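Troltex Fold Line 21

Folding unit for hotel and care home laundries. Takes T-shirts, tunics and pillowcases, up to 254 pieces an hour. Staff lay garments out flat and check for stains; the arms do the folding and stacking. One person can run two units. Retraining at our Trinville site takes a morning.

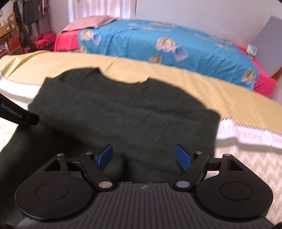

Cao at Vekbridge writes that the evening shift now spends its time on mending and sorting, and that sore wrists come up far less at handover.

Spare finger pads: order code 2000.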